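Our Morning at the Pacheco Window Works Open Day

I've wanted to get inside the Pacheco works since we moved to Dollcombe, and in May they finally opened the doors to the public again! We got there at nine with a thermos and the wrong shoes (they want closed toes, so it was back to the car for my old sneakers) and joined the first tour.

The works makes and repairs wood windows, mostly for old houses, and it's bigger than it looks from the road. You start in the lumber shed, which smells wonderful, and then go through a low door into the sash room, where everything gets loud. Our group had 16 people in it, all of us in orange ear protection, all grinning at each other because we couldn't hear a word. They ran a rail through the big Nadier molding machine for us and the shavings came off in long curls. A little boy near the front asked to keep one and went home with a bagful.

My favorite stop was the glass room. They save old glass there, the wavy kind, and stand it in racks along the back wall with a number chalked on each slot. The highest one I saw was 949. When somebody brings in a window with a broken pane, they go along the racks holding pieces up to the daylight until they find one with the same ripple. I could have stayed there all day. We also got to try puttying a pane, and mine looked like a badly frosted cake, but the woman next to me did a lovely straight line on her first go and got a round of applause.

Lunch was soup and rolls in the yard, 3 dollars a bowl, and very good. Parking was in the field behind the Parkirance garden center, and the walk over takes you along the creek, so don't bother hunting for a spot on the street.
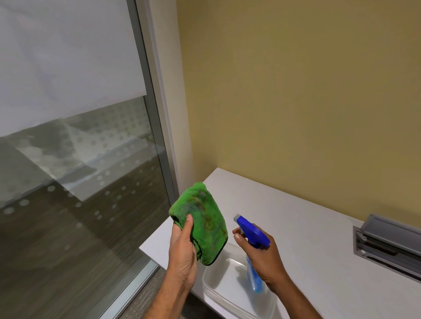

I came home wanting to fix every window we own. The care talk after lunch was the most useful half hour of the day, and I filled two pages with notes on sash cords, paint lines, and how to get grime off the glass without soaking the putty. Spray onto the cloth, they said, and fold it to a fresh side as you go. A green microfiber and a spray bottle with a blue trigger are plenty for ordinary dirt, and once the cloth has brown and gray streaks across it like that one, turn it over or you'll just be moving the dirt along.

I also bought a brass sash lift from the seconds table, stamped 308 on the back, and it fits our kitchen window perfectly. The next tour list is already pinned up by the front office, and I put us down for two places in the afternoon group.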